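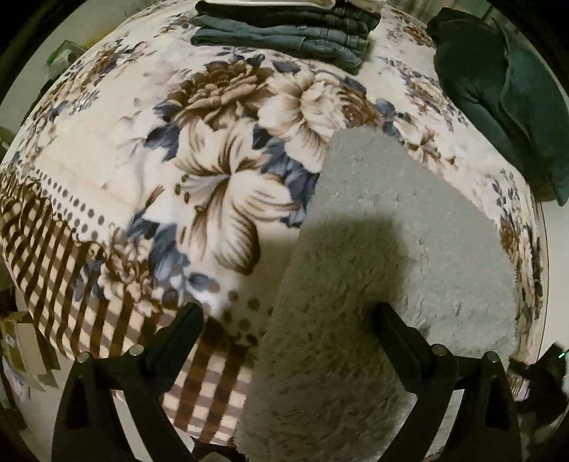 Decken und Kissen im Haus Totalau
Bildergalerie, zusammengestellt von Simone Aguiar

Das Haus Totalau hat fünf Zimmer und nimmt bis zu sieben Gäste auf. Auf dieser Seite geht es um die Betten, genauer um das, was auf ihnen liegt. Viele Gäste fragen vor der Anreise, wie warm die Decken sind, ob sie eigene mitbringen sollen und ob man die Plüschdecke mit auf das Sofa nehmen darf. Die Antworten stehen bei den Bildern und in den Abschnitten dazwischen.

Die Bilder stammen alle aus dem Zimmer, das im Haus nur das Blumenzimmer heißt. Die anderen Zimmer sind ähnlich ausgestattet, die Muster weichen aber ab. Wer ein bestimmtes Muster möchte, schreibt es bitte in die Buchung. Eine Zusage gibt es dafür nicht, meistens klappt es.

Die geblümte Decke

Die Decke mit den großen Blüten ist die Hauptdecke in diesem Zimmer. Der Grund ist cremefarben, die Blüten sind braun und weiß, dazwischen stehen blaugraue Blätter. Die weiße Blüte sieht aus wie eine Lilie, die große braune erinnert an eine Pfingstrose. Bei uns läuft das Muster unter dem Namen Lindari, gekauft wurde die Decke bei Gulyás, Artikelnummer 971. Diese Nummer fragen immer wieder Gäste nach, darum steht sie jetzt auf der Seite. Ob es die Decke noch gibt, müssen Sie im Laden erfragen. Beim letzten Besuch im August lag nur noch eine andere Farbstellung im Regal.

Unten schließt an das Blumenfeld ein breiter Streifen in Braun und Creme an. Über ihm verläuft eine Reihe kleiner graubrauner Punkte. Beim Bettenmachen ist der Streifen praktisch: Er gehört ans Fußende, und solange er gerade liegt, liegt auch der Rest gerade.

Die Decke ist dick. Im Sommer reicht sie allein, im Winter kommt die graue Plüschdecke dazu. Wer leicht friert, findet im Flurschrank noch eine Wolldecke. Sie liegt im mittleren Fach und kann ohne Nachfrage genommen werden. Bitte am Abreisetag wieder zurücklegen, gefaltet oder nicht, das ist gleich.

Das Kissen und der Platz für Kleidung

Das dunkle blaugrüne Kissen ist ein Zierkissen. Zum Schlafen ist es zu fest, die Schlafkissen liegen in der Truhe neben der Tür. Dort gibt es flache und hohe. Die hohen haben einen Bezug mit Knopfleiste, die flachen einen mit Reißverschluss. Wir haben das Kissen seit sieben Jahren, und es ist bisher mit jeder Decke in diesem Zimmer ausgekommen – auch mit der gestreiften, die vorher da war und inzwischen im Dachzimmer liegt.

Gefaltete Kleidung kann auf dem Bett liegen bleiben, auch wenn das Zimmer gemacht wird. Wir heben den Stapel an, ziehen die Decke glatt und legen ihn wieder hin. Wer das nicht möchte, hängt das Schild an die Türklinke. Für längere Aufenthalte ist die Kommode gedacht, deren obere Schublade etwas klemmt. Links unten anheben, dann geht sie auf.

Plüsch und Karo

Die Plüschdecke ist das Stück, zu dem die meisten Nachrichten kommen. Sie ist grau und wirkt je nach Licht eher bläulich oder eher oliv. Auf manchen Bildern im Gästebuch hat sie deshalb einen ganz anderen Ton, es ist trotzdem dieselbe. Im Haus heißt sie Pirunthorpe, nach dem Aufdruck auf der Tasche, in der sie geliefert wurde. Der Name hat sich gehalten, und in der Wäscheliste steht er inzwischen auch so.

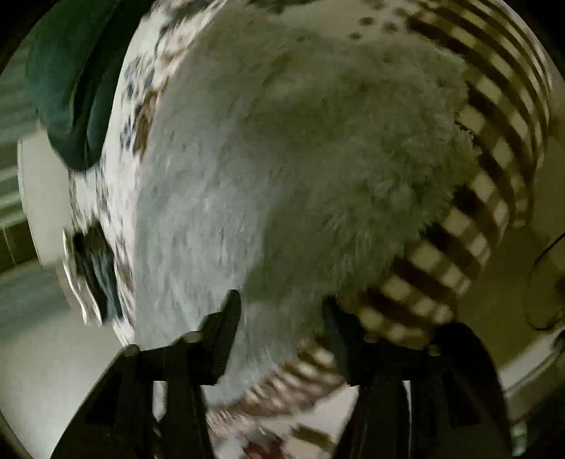
Graue Plüschdecke auf braun-cremefarbenem Karo. Am rechten Rand stehen die Fasern in kleinen Büscheln ab.

Der Flor ist an manchen Stellen flach und dicht, an anderen länger und in kleinen Wirbeln gelegt. Das ist kein Fehler. Mit der flachen Hand lässt er sich in eine Richtung streichen, eine weiche Kleiderbürste geht auch. Bitte keine Fusselrolle verwenden. Sie zieht die langen Fasern heraus, und die findet man anschließend auf dem Boden wieder.

Der karierte Stoff verträgt deutlich mehr. Kaffeeflecken gehen mit kaltem Wasser und etwas Gallseife meist heraus, wenn man gleich damit anfängt. Ein Stück Gallseife liegt im Bad in der Blechdose, auf der »Nähzeug« steht. Das Nähzeug ist in der Küche.

Für die Plüschdecke gelten ein paar einfache Regeln:

Sie darf ins Wohnzimmer und auf das Sofa.
Sie darf nicht auf die Terrasse und nicht an den Kamin.
Hunde bekommen eine eigene Decke. Sie liegt im Korb unter der Garderobe und muss nicht geschont werden.
Bei Flecken bitte nichts einreiben und kurz Bescheid geben.

Waschen und Trocknen

Plüschdecken waschen wir kalt im Schonprogramm, jeweils nur eine pro Maschine. In den Trockner kommen sie nicht. Sie hängen über zwei Leinen im Waschkeller, damit sich in der Mitte kein Knick bildet, und werden zwischendurch ausgeschüttelt. Bis eine Decke ganz trocken ist, vergeht im Winter leicht ein ganzer Tag. Deshalb gibt es für das Blumenzimmer eine zweite zum Wechseln.

Die geblümten Decken gehen zur Wäscherei. Abgeholt wird am Sonntag nach der letzten Abreise, gebracht werden sie im Lauf der Woche. In dieser Zeit liegt auf dem Bett eine einfarbige Ersatzdecke. Sie ist genauso warm, nur schlichter, und manche Gäste mögen sie sogar lieber.

Weichspüler verwenden wir bei keinem der Stücke. Auch die Bettwäsche wird mit einem Mittel ohne Duftstoffe gewaschen. Wer ein eigenes Waschmittel benutzen möchte, stellt es einfach auf das Regal im Waschkeller und schreibt die Zimmernummer darauf.

Die Plüschdecke aus der Nähe 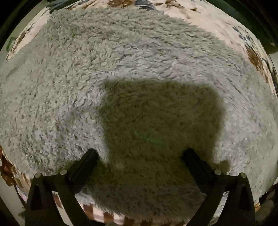 Hellgrauer Plüsch von oben. Quer über die Decke zieht sich ein hellerer Streifen, die Büschel liegen dort in Wellen.

An diesem Stück lässt sich gut erkennen, wie der Flor fällt: oben in kleinen, kräftigen Locken, nach rechts heller und in langen, weichen Strähnen. Eine leichte Mulde ist auch dabei. Solche Stellen verschwinden, wenn man die Decke an zwei Ecken fasst und kräftig schüttelt. Am besten geht das zu zweit und bei offenem Fenster.

Eigene Decken mitbringen

Das ist jederzeit möglich. Wer eigenes Bettzeug mitbringt, sagt es bitte vorher, dann bleibt das Bett unbezogen und unsere Decken wandern in den Schrank. Am Preis ändert sich dadurch nichts. Für Kinderbetten haben wir passende kleine Decken, allerdings nur mit Karomuster. Schlafsäcke auf dem Bett sind ebenfalls in Ordnung, auf dem Sofa bitte nur mit Laken darunter.

Fragen zu Mustern und Maßen beantwortet Simone Aguiar, am besten schriftlich über das Kontaktformular. Die Maße der Betten stehen auf der Zimmerseite. Bilder aus dem Dachzimmer mit der gestreiften Decke kommen dazu, sobald dort neu gestrichen ist.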